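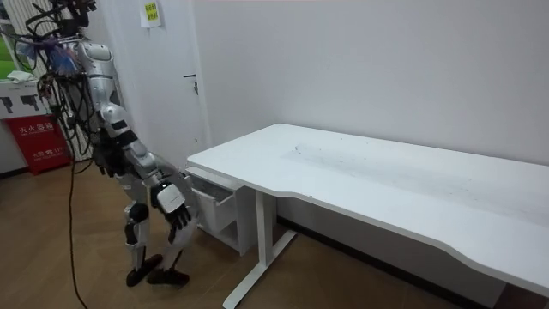
Every fall, once the windows are shut for good, I go through the house and deal with the cords. I put it off as long as I can, and then one evening I catch my foot on the lamp cord for the third time that week and out comes the shoebox of ties and clips. It is not a hard job, and if you put some music on it is even a pleasant one, but it does go better if you start in the right place. Start with anything that hangs. A long black cable that drops straight down and then wanders off across a wooden floor, like the one beside the white desk, is the kind to take care of first, before you so much as look at the tangle higher up.

For a cord on the floor you have two choices, really. You can send it along the wall, or you can cover it. I go along the wall whenever I can, even if it means a longer cord, and I use the small stick-on clips that come on a card. Wipe the baseboard with rubbing alcohol first and let it dry all the way. Press each clip for a slow count of thirty, then walk away and leave it overnight before you hang anything on it. I skipped that last part in our Pletdale apartment and heard them popping off one by one while I was trying to read!

If the cord has to cross the room, use a proper rubber cord cover with sloped sides. Please don't run it under a rug. A cord under a rug gets walked on and worn where you can't see it, and it can get warm under there too.

Now for the tangle. Unplug everything (take a picture of the back of things first, you will be glad later) and pull each cord out by itself. I label both ends with a bit of masking tape folded over like a little flag, and I write on it in pencil, which doesn't smear the way my pens do. Then sort them by where they are headed and tie together only the ones going the same way. Hook-and-loop strips are my favorite for this. I bought a roll years ago at Skellon, the hardware store by the old post office, and I am still cutting pieces off it. Plastic zip ties are fine for something you will never touch again, but in my house there is no such thing.

Leave some slack – more than looks neat. A cord pulled tight bends sharply right at the plug, and that is where it wears out. And don't coil up a long extension cord and leave it running a heater. A heater should go straight into the wall outlet anyway, with no power strip in between.

While you have everything out, run each cord through a dry cloth and feel for nicks. If you find a cracked spot, don't wrap it in tape and hope, just replace it. Vacuum behind the desk too, with the brush end, and plug things back in one at a time.

Spare cords go in the hall closet, each one in an empty toilet paper tube with its name written on the side. The tubes stand up nicely in a shoebox, and the box fits on the shelf next to the light bulbs.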